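I've been putting off writing about the dryer situation, partly out of pride and partly because every time I sat down to type, there was another load to fold. But it's 31/03/2024, the month is over, and I promised myself one real post before it ended. So, laundry.

Some background for anyone new. We moved into the apartment on Lenihan last August, and it came with hookups in the hall closet but no machines. I said we'd buy a set by the holidays. We did not buy a set by the holidays! We've been hauling bags down two flights of stairs to the coin place, and I've spent a small fortune in quarters plus one very nice wool sweater that now fits my niece's bear.

My friend Mali Prothero finally got tired of hearing about it and took me over to Grusetti, the big showroom across town. I'd always figured it was too fancy for me (it sort of is). They have groceries on one wall and gadgets in the middle and then appliances, and I can't walk past a shelf of jars without stopping, so we lost a good 15 minutes before I even got to touch a washer. I had a list with me. Door swing, drum size, can I clean the lint part without a flashlight in my teeth. Mali had one question, and it was where we were eating after.
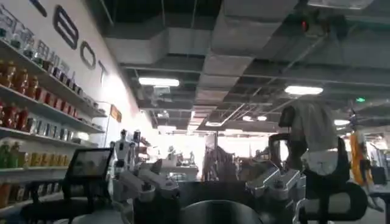
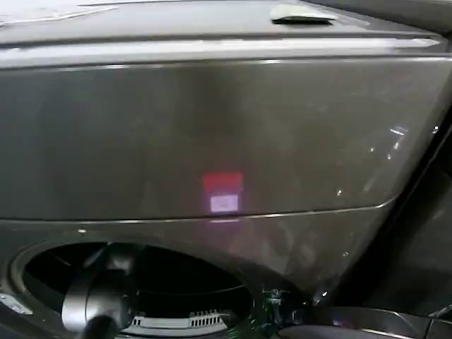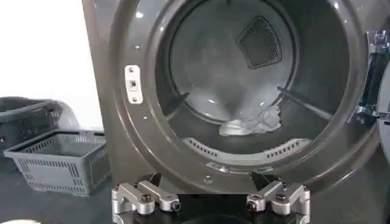 My closet is the real problem. The hall is narrow, the closet door opens the wrong way, and whatever goes in there has to let me get a basket past it without scraping my knuckles. I measured three times before we went and got three different numbers, so I took the smallest one and decided to trust that. Mali says this is how people end up with a tiny couch. She may have a point, but a tiny couch doesn't have a drain hose.

What I keep going back and forth on is the color. I grew up with white machines, the kind with a crocheted thing on top and a coffee can for loose change. Dark gray looks so good in a store and then I picture it in my house, under my closet bulb, with detergent drips and dust and every single fingerprint my kids own. My sister has a black fridge and she wipes it down like it's a second job. On the other hand, white shows rust and pen and whatever it is that comes off of sneakers. So maybe there's no winning, and I should pick the one I like looking at.

I also want to say something about lint, because I've become a person with opinions about it. At the coin place the screens are always packed with somebody else's fuzz, and I clean them before I start (every time, and I hate it). At home I want to be able to see the slots, get a brush in there, and be done. My old neighbor swore by a long skinny bottle brush for this and I've kept one in a drawer for three years, waiting for a dryer to use it on.

We ate at Bronamach afterward — the soup was great, the bread was a little sad — and I wrote out the pros and cons on the back of the menu flyer. Then I left it on the table.

I'm going to measure the closet again tonight. If you've got a dark washer or dryer and you've lived with it for a while, please tell me how you keep it clean, and whether you'd buy that color again.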